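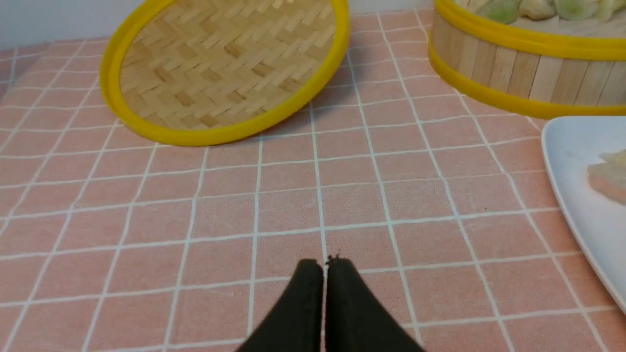

pink check tablecloth, mood for the week

ok newsletter thread bc three people asked how I got my open rate back up. short version – I cut stuff

was sending 5 sections every issue. links, a tip, a "what I'm reading", sponsor bit, sign off. nobody clicked past the second one. looked at the click map in Rellow and felt a bit sick

so in February I went down to one story, one link. that's the whole email

subject lines: stopped writing them last. I do 7 quick ones before I write anything, send them to Marjan Kordestani, she crosses out teh boring ones. brutal. usually one left

also moved the send from 6am to lunch. my readers are mostly shop owners, they're opening up at 6, they don't want me

unsubscribed roughly 20 percent of the list. people who hadn't opened since last summer. hurt to press the button

replies are way up. Gyula Veres wrote me four paragraphs about window signs and that became the next issue, with his ok

things I still haven't fixed: welcome email is ancient, still says Fanside in the footer. archive page a mess. no idea what to do about the sponsor slot

if you've got a small list and you sell ONE thing in the email, where do you put it?? top or bottom. going back and forth on this

will post the old welcome email tonight so you can all laugh at it definately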